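Spice jars on a little shelf – how to get your worktop back

Ieva Kivi
2018-10-28

Quick one, I'm between jobs. A few people asked how I keep jars by the cooker without the whole worktop turning into jars. Answer is a riser. Small shelf on legs, stands on the worktop, jars go on top, flat stuff can slide underneath. Takes ten minutes if you don't stop to read every label like I do.

What you need

A small wooden shelf with wire legs. Mine came from Tiserby, the short one. Any will do as long as it doesn't rock.
A damp cloth and a dry one.
The jars you use every day. Not the ones you think you should use.
A tape measure.

Before you start

Measure the gap from worktop to the bottom of your wall cupboard. Mine is 591 mm. The book says 600 but our tiler was generous with the floor. Plenty either way, but if you've got a low cupboard or a plug socket in the way, check first. You want room to lift a jar straight up and get your fingers round the lid.

Step 1. Clear everything off

Everything. Put it on the kitchen table or the floor. Wipe the wood down and dry it properly – wire legs can leave rust marks on damp wood and they're a pain to sand out. I've done it once, never again.

Step 2. Sort the jars

Three piles. Daily, weekly, and what on earth is this. I had 31 jars when I started and a good few were doubles. Check dates. Sniff anything brown. Dried herbs that smell of nothing taste of nothing, so bin them and wash the jar.

Weekly pile goes back in the cupboard. Daily pile stays out, and keep it tiny. If it won't fit in one row it isn't a daily pile.

Step 3. Place the shelf

Towards the back, but leave a finger's width behind so you can get a cloth in. Legs all flat on the wood. If it rocks, turn it round and try again before you go looking for felt pads. Nine times out of ten its a crumb.

Keep it away from the hob. Steam gets in the lids and the paprika goes into one solid lump.

Step 4. Jars on, one row

Single row, side by side, labels to the front. Don't stack and don't do a second row behind, you'll forget what's back there by November. Different coloured lids help loads – you grab by colour when you've a pan going. If your lids are all the same, a dot of paint or a sticker does it. I got mine off a sheet of Dotora stickers.

Biggest jar in the middle if there's three. Looks better and you don't knock the little ones reaching past it.
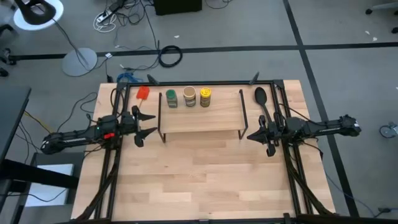
Green, tan, yellow along the top. Spatula on the left, spoon on the right.

Step 5. Tools to the sides

Spoon one side, spatula the other, lying flat. Handles towards you. Leave the middle in front of the shelf for your board. I tried a pot for the tools but it was always in the way, and it fell over when the cat came thruogh.

Keeping it going

Wipe under the shelf when you do the worktop. Lift it, don't drag it. Jar goes back in its own spot after use. New spice comes in, one goes back to the cupboard.

If the shelf starts to wobble after a few months, press the legs back into line by hand. Gently. The Kestau one I had before this had thinner legs and I bent it right out of shape being impatient.

Drawers next time, if I get round to it.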